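Bandden Bench Guide, Section 2: Setting Up and Oiling a New Board

March
By Esperanza Barrios

Read the whole section before you open the oil. Takes an evening plus a day of waiting.

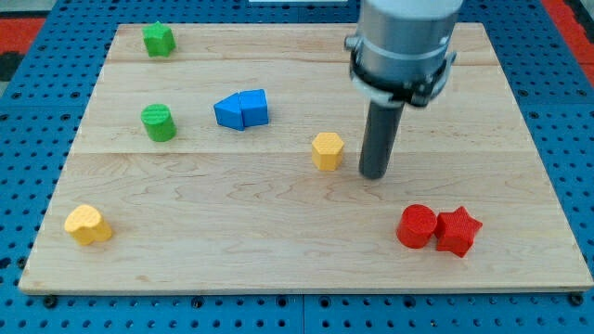

Covers cutting boards, serving boards, bread boards, anything flat and solid wood that will touch food. Not for butcher block counters, those are in Section 4. Not for bamboo either, different stuff, soaks differently.

What you need

Food grade mineral oil. The Villalobos bottle is fine, so is the drugstore kind. Check the label says food grade.
Board wax (Drondach or similar). Optional but nice.
Sandpaper, 220 grit. A coarser sheet only if the board is rough.
Clean cotton rags, no dye, no lint. Old t-shirts work.
A sanding block.
Something to prop the board on while it drys. Cooling rack, pegs, two spoon handles.

CAUTION: No olive oil, no sunflower, no vegetable oil of any kind. They go rancid and the smell stays in the board. We get mail on this every month.

2.1 Before oiling

1. Peel off labels. Glue left behind: dab of mineral oil, wait, rub with a rag. Don't scrape with a knife.
2. Wipe both faces with a barely damp cloth. Let dry fully. Overnight if you can.
3. Feel the surface. The damp cloth raises the grain, so it may feel fuzzy. Normal.
4. Sand lightly with 220, always along the grain. Block under the paper or you'll dig hollows with your fingertips.
5. Ease the edges. Two or three light passes per corner. Sharp edges chip.
6. Wipe off the dust. Dry rag first, then a damp one, then dry again.

Note: If the board still feels fuzzy after step 6, repeat 3 to 6 once. Some of the 600 series Bedby boards come pretty rough from the box and want a second go.

2.2 First coat

1. Warm the oil. Bottle standing in a bowl of hot tap water, five minutes. NOT the microwave, not the stove.
2. Pour a puddle in the middle, spread with a rag. Be generous. The wood should look soaked, not just shiny.
3. Do the sides. Do the end grain twice, it drinks more than anywhere else.
4. Flip and do the other face. Always both faces. One-sided oiling is the most common cause of a cupped board.
5. Stand it on edge or lay it on the rack. Air on both sides.
6. Leave 16 hours.

WARNING: Oil on a tile or vinyl floor is very slippery. Put newspaper down. Wipe up drips right away.

2.3 Second coat and wax

1. Wipe off anything still sitting on the surface.
2. Second coat, thinner. Same order, faces and sides and ends.
3. Wait roughly 2 hours, wipe again.
4. Wax if using. Walnut sized lump, rub in circles, cover everything including the ends.
5. Let it haze over, then buff with a clean rag till it stops feeling tacky.

Note: Dry patches after the second coat? Give it a third. Maple is slow to take oil, walnut is quicker. Old boards can need four or five coats, keep going.

2.4 Daily use

Wash by hand, warm water, a little dish soap. Rinse both faces even if you only used one. Towel dry, stand it up. Never in the dishwasher, never left in the sink.

Onion or garlic smell: coarse salt and half a lemon, scrub, rinse, dry. Beet stains fade by themselves mostly.

Raw meat: keep a separate board. If you must use the same one, wash straight away with hot soapy water and follow the sanitizer instructions on whatever product you have.

Re-oil once a month at first, later when it looks pale or water stops beading. Pick a day and stick to it. Mine's Tuesday.

2.5 Problems

Board rocks on the counter. Slight cup. Lay it hump side up on a dry towel, check next day. If it's still rocking, oil both faces and stand it on edge for a week.

Sticky surface. Too much oil or wax. Buff hard with a dry rag, then leave it alone a few days.

White haze. Wax went on too thick or the room was cold. Hair dryer on low, then buff.

Seam opening up. Stop using it for food. A hairline sometimes closes after oiling but a gap you can get a fingernail in needs regluing, see Section 13. Don't fill it with wax, glue won't stick afterwards.

Black spots. Mildew. Sand it back, wash, dry thoroughly, start over at 2.1. If the spots go deep, replace the board.

CAUTION: Mineral oil rags are low risk but if you have been using linseed or tung oil on other jobs, lay those rags out flat outdoors to dry. Never ball them up. They can catch fire on thier own.

Next: Section 3, Knife Blocks and Racks.

Contact: Bandden customer desk, weekdays | © Bandden. All rights reserved. | Back to top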